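How to trace the history of your town (or at least make a start)

I began digging into Werkville's past in July, mostly to settle a family argument over why the main street bends where it does. I still don't have the full answer, but I've picked up a method that works pretty well for any small town.

Start with the name. Old post office lists are great for this, because plenty of places changed names once or twice before one stuck. Werkville shows up as Nisbet on the earliest map I found, and I'd wasted a whole evening searching under the wrong name!

Next, look for the water. Settlers wanted a creek close by, so find yours on a modern map and follow it with your finger. Ours is Trallis Creek, and the first 36 lots all backed onto it. Lot plans are usually kept at the land titles office — I paid 20 dollars for a copy of mine and it was worth every cent.

Then go for the council minutes. They're dry, I won't lie, but the bridge fights and the drain complaints are in there, and so is the date your town was incorporated. I read 5 years' worth before I found the vote, and the population was given as 790 right beside it.

After that, walk it. Take the old plan with you and check the street corners, the church stones and the plaques. Pencil in anything that's moved, and put the colour of the brick down too (the older buildings here all used the same dark red from the Jelenness kiln).
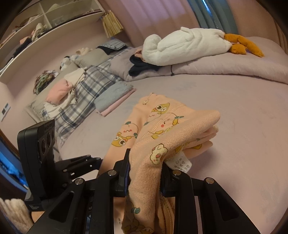
What if the early council minutes are missing?

Try the local newspaper for the same weeks, as most small papers printed a summary of each meeting. The neighbouring town's minutes can help as well, especially where the two shared a road or a bridge.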